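About Zirberg

Zirberg is a small cake decorating school above the old Doherty bakery. Macario Tlapale started it after 29 years of icing other people's wedding cakes. We teach colouring, piping and plain good habits. We don't teach trends, and we doubt most of them last until July.

What we believe, more or less

Every supplier says its colour is the brightest and never fades. We have yet to meet one that didn't fade on a sunny windowsill. So we buy from several makers, test small batches of buttercream, and keep notes on which ones let us down. Some 70 shades are in the notebook so far. We would happily buy fewer.

We are also wary of courses that promise a finished cake in an afternoon. Ours run for 3 evenings, and the first is mostly mixing and tidying up.

The colour table

Bottles come out, caps come off, and sooner or later it all has to go back in the bin. Students think this part is beneath them. Then they try to find the orange.

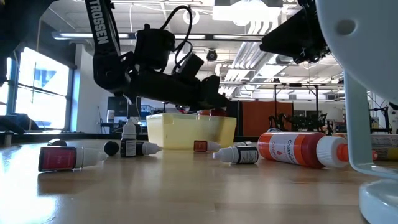

Where to find us

Prundurel Yard, first floor, up the side stairs. Classes cost 80 a head, colours included, aprons not. Ring before you come, as the online booking page has never quite earned our trust.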